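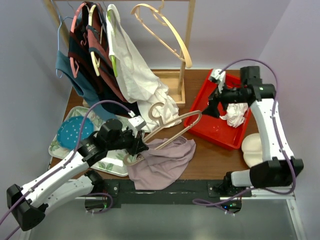 *Photo: Aurel Manole / Zindau*

Textile reuse firm Zindau has published its revised sorting procedure for donated clothes, covering hanging, folding and tray storage. The procedure takes effect in March at 2 sites and replaces a sheet that ran to 227 separate instructions.

Garments suitable for resale go on hangers before grading. Small cloths are held in shallow trays until the rack is full. The firm logged 1,106 items during preparation of the text, of which 863 were passed for hanging.

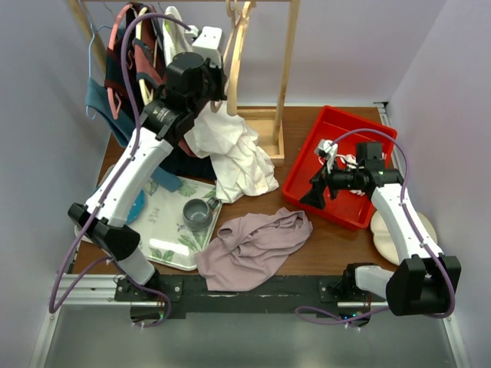

DILLECK, March –

Racks with a wooden base frame and slatted shelf remain permitted under the new procedure. Plastic bins may be used beside them. Hangers must face the same way on the rail, with hooks closed to the rear. Rusus, which handles collection, will deliver before 7 am. Comments on the text go to Manole at the Dilleck office.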